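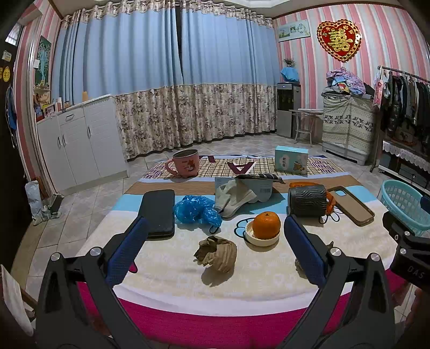

Dear all,

Thank you to Salamatu for the draft of the home recording rules. I answer to her points between the lines, and at the end I add two that I think are missing.

Salamatu Sowah wrote:

> 1. Before each session the operator checks the jaws and the pads of both grippers, and tightens any screw that moves.

I agree. I would also write that pads are changed as a pair. At Butden we changed only one side, and the old pad let thin things slip while the new one held them.

> 2. The table should be cleared, and only the objects on the task list are placed on it.

With this I do not agree fully. If we clear everything, all homes will look the same in the data, and then we could stay in the lab. My proposal is: the family's things may stay on the table, if they are not sharp, not hot and not easy to break. A patterned tablecloth may stay also. A mug is fine when it is empty. Plastic bags and crumpled paper are useful, and the present list from Adjei has almost none of them.

> 3. Food is not allowed.

Could we say "no open food"? Whole fruit with the skin on, for example an orange in a bowl, does not make the pads dirty. After the session it should not be eaten without washing, and the operator must say this to the family.

> 4. Maximum 20 minutes without a break.

Good. The Drilten team used 30 before, and the wrists of the operators suffered. I ask that the break is at least 6 minutes and that both tools are put down during it.

My two additions:

5. Phones, cards, medicine and papers with a name on them are moved out of view by the family, not by us. An empty phone case may stay.

6. The consent sheet must say that the camera sees the room and not only the table. Many people think of the table only. They should have the chance to close a curtain or take down a photo before we start.

One question for the Womo people: is the limit of 300 grams per object for one gripper, or for two together? The draft does not tell.

If there are no objections I will put the new text in the shared folder before the end of May.

With kind regards,
Piet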